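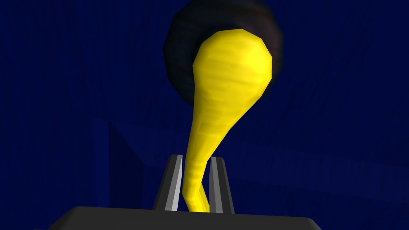

Yellow all the way up, from the narrow stem to the big rounded head.

Keeping Wooden Spoons and Cutting Boards Going for Years

My mother kept her wooden spoons in a crock beside the stove, and a couple of them are in my own kitchen now, darker than they used to be and a bit flat on one side from all that stirring. People write to me every February, when they have been making soup for months and their spoons look tired, and ask whether it's time to throw them out. Usually it isn't!

Start with a good wash in hot soapy water and a proper rinse, then stand the spoons handle down in a jar so the air gets all around them. Please don't leave them soaking in the sink overnight, and keep them out of the dishwasher too (I know, I know, I did it for years myself).

Once they are dry all the way through -- give them a full day -- run a thumb along the edges. If the wood feels fuzzy, rub it with fine sandpaper, going with the grain, and wipe off the dust with a damp cloth. Let it dry again before you oil it.

For oil I use plain food-grade mineral oil from the drugstore. Olive oil will do in a pinch, but it can turn sticky and smell old after a while. Pour a little into your palm, work it into the wood, and leave it on until morning. Wipe off whatever hasn't soaked in. A spoon that has been neglected may want a second coat, and a board nearly always does.

Onion smells are another matter. Sprinkle the board with coarse salt, rub it in with half a lemon, let it sit while you drink your coffee, and rinse. Aminu Adeleke wrote in to say he uses baking soda and a splash of water for garlic, and I have tried it since and like it very much, though it does leave the wood feeling dry, so have your oil handy.

If a board has a deep crack, or a spoon has gone soft at the tip, let it go. Old spoons make fine row markers for the vegetable bed, and you can write on the handle with a laundry pen.

I go over my own every 7 weeks or so, usually in the evening with the radio on.

Updated 27 March 2018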